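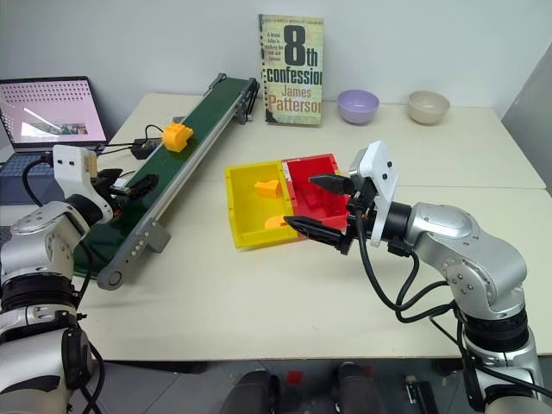 Protokoll Wartungsbesprechung Zelle Trudgate
29. Januar 2019

TOP 1 Greifer
Nullpunkte beider Arme neu eingelernt. Rechter Greifer: Versatz beim Eintauchen in das rote Fach, TCP wird nach Fingertausch neu vermessen. Fingersatz von Ditar ist bestellt, Lieferung im Februar.

TOP 2 Förderband
Laufleistung seit letzter Wartung: 410 Stunden. Bandspannung nachgestellt, Befestigung der Seitenschiene geprüft, kein Befund. Motor bleibt ohne Änderung. Prüfintervall künftig 61 Betriebsstunden.

TOP 3 Kabelführung
Leitungen am Handgelenk beider Arme mit mehr Schlaufenlänge verlegen. Zugentlastung nach Vorgabe Unbridge.

TOP 4 Ablage
Lage der zweiteiligen Schale (gelb/rot) wird über Anschläge fixiert. Bis dahin Position vor jedem Programmstart kontrollieren.

Offen: Ersatznetzteil für die Steuerbox, Angebot Shabalala liegt noch nicht vor. Probelauf über 15 Zyklen nach Einbau der Finger.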